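Shop Automation List: Archive
Filed under: Purchasing & Budgets
December 2020
Posted by Lewis Ritchie

On the second arm for Ginwood: I've read the Dotska quote twice and I'm still not ready to sign. My comments are under the part I'm answering.

> Popescu wants an answer before the holidays. The arm is 4000
> and they'll throw in the simulator license for 200. With the sim
> we can prove out the block stacking before anything ships, so I
> don't see the risk. Can we put it in this year's money?

The risk is that a simulator proves the simulator works. We had one in August for the Grunville cell and spent weeks tuning grip on wood that had no knots, no dust and no warp. Then the real boards came in.

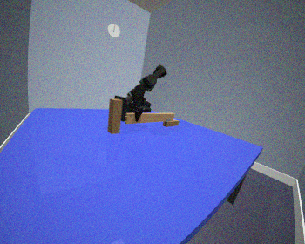 What I want to know is who pays for the rest of it. The quote has no table, no mounting plate, no spare fingers and nothing for the hours it takes to set up. Dotska lists fingers at 100 a set and we went through 3 sets on the first arm.

Three plain blocks on a flat blue table is a fine place to start. It won't tell me cycle time on our stock, and cycle time is the whole case for buying.

So my vote is to pay the 200 for the license now and leave the arm out until somebody runs our actual part sizes through it. If Popescu won't sell the license alone, that tells us something too.

Lewis

Back to top | Contact the list owner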